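Comunidade Plurkum > Automação > Simulação e ensaios

Dia aberto da Seltetti: a vista da garra no simulador serve para avaliar a abertura dos dedos?

Publicado por clurkby_norte em 5 de março de 2024

Estive no dia aberto da Seltetti, no polo de Seixas, onde a demonstração de manipulação correu toda em simulação. Distribuíram aos visitantes imagens tiradas da câmara do punho. Dou formação em automação e queria usá-las em junho, com uma turma de 11 formandos, para falar de aproximação à peça.
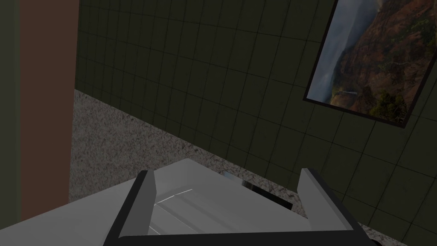 Vista do punho no simulador: dedos abertos sobre a superfície branca.

A minha dúvida é de medida. Sem cotas nem leituras sobrepostas, é possível tirar da imagem a distância entre dedos? E a altura da garra em relação à superfície branca? O operador indicou um curso total de 200 mm, mas não disse em que posição estavam os dedos em cada imagem. Não tenho acesso ao ficheiro da cena.

3 respostas

eixo_seis

Só com a imagem, não. Falta a matriz intrínseca da câmara (distância focal e ponto principal) e a transformação entre a câmara e a flange. Com esses dados e a geometria dos dedos, a abertura calcula-se bem, porque os dedos se movem num plano conhecido em relação ao punho. A altura é outro problema: exige mapa de profundidade ou um objeto de dimensão conhecida assente na superfície.

Peça à Seltetti o registo das juntas. Num simulador, a posição de cada dedo fica normalmente gravada a cada passo, e o valor lido daí dispensa qualquer estimativa.

malha_aberta

Também lá fui. Na banca disseram que o registo era gravado a 20 Hz, é só pedir. Quanto a medir a olho, esqueça.

retificador_b

Acrescento um ponto à primeira resposta. A quadrícula da parede parece uma boa régua, mas há duas reservas. 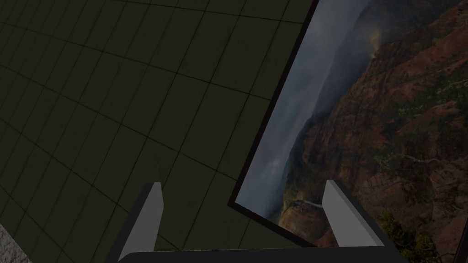 Outra vista da mesma demonstração: quadrícula da parede e quadro de paisagem por trás dos dedos.

A primeira é que a parede está num plano diferente do dos dedos. Uma homografia calculada a partir dos ladrilhos só vale para pontos desse plano, e aplicá-la às pontas da garra dá um erro que cresce com a distância à parede. A segunda é que as linhas aparecem ligeiramente curvas, o que sugere distorção de lente no modelo de câmara. Convém corrigi-la antes de qualquer cálculo, e para isso são precisos os coeficientes.

Para a aula, eu usaria as imagens apenas para discutir oclusão e ponto de vista. Se quiser um exercício numérico, monte uma cena própria com um cubo de 5 cm e exporte os parâmetros da câmara juntamente com cada imagem.

clurkby_norte

Obrigado. Já pedi o registo das juntas e os parâmetros da câmara. Se vierem em formato legível, deixo aqui a estrutura do ficheiro.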